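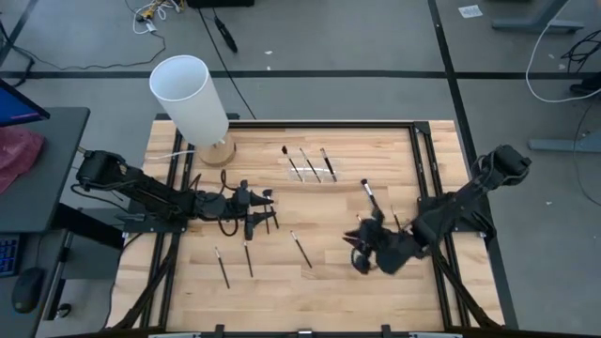
From: Lautaro Henríquez
To: valstead-sets list
Date: February 3, 2024
Subject: Re: [valstead-sets] primer on the flats, again

Quick one, typing between errands, sorry in advance.

> On the Elurthorpe flats: I put one coat of the Flastevex on
> the back wall and the old green is still coming through near
> the door. Do I do a second coat or just go straight to color?
> Also the brushes in the tin are shedding like a dog. Is there
> money for new ones? And who has the key to the paint store
> now, is it still you?
> Đỗ

Second coat, yes. Thin. Do not go straight to color, we tried that on the kitchen set and you could see the old stripes from row C. Leave it overnight between coats if you can stand to. The barn is cold so the can times are no use to us.

If the green still shows after two it's probably the marker lines underneath and not the paint. Marker bleeds through anything water based. There is half a can of shellac on the bottom shelf, behind the rope. Dab it just on the lines, open the big door first, it stinks.

Brushes: there's $42 left in the paint line til March. So yes but not fancy. Get the wide ones for the flats and one decent angled one for the door trim. Please nobody use the angled one for glue. You know who you are.

For the shedding ones, comb them out dry with an old fork, then wash and wrap the bristles in newspaper while they dry. Works on some of them. The rest can go for glue and texture.

Key: not me anymore. It's on the hook inside the ticket office, left side, blue tag. Put it BACK.

Other stuff while I have you all:

- door flat needs a new brace before anyone hangs the door on it. Screws, no nails, we have to take it apart after
- the color for the back wall is the gray brown, not the brown brown. Lid has a piece of tape with my initials
- rollers for the big areas, brush only for edges and around the window. Đỗ I know you like the brush look but under the lights it just reads as dirty
- drop cloths. Floor is not ours
- stir the gray brown all the way from the bottom, it's been sitting since last summer and teh pigment is like a brick down there

On the floor cloth for act two, I still want to do the fake boards. Base coat, then a wide brush nearly dry, dragged the one way, darker lines on top with a ruler. Somebody asked if we could do a real grain with knots. No time. From the seats it's fine without.

Can anyone be there Tuesday evening? I can do from six but have to leave early. Reply to the list please, not just me, my inbox is a swamp.

Lautaro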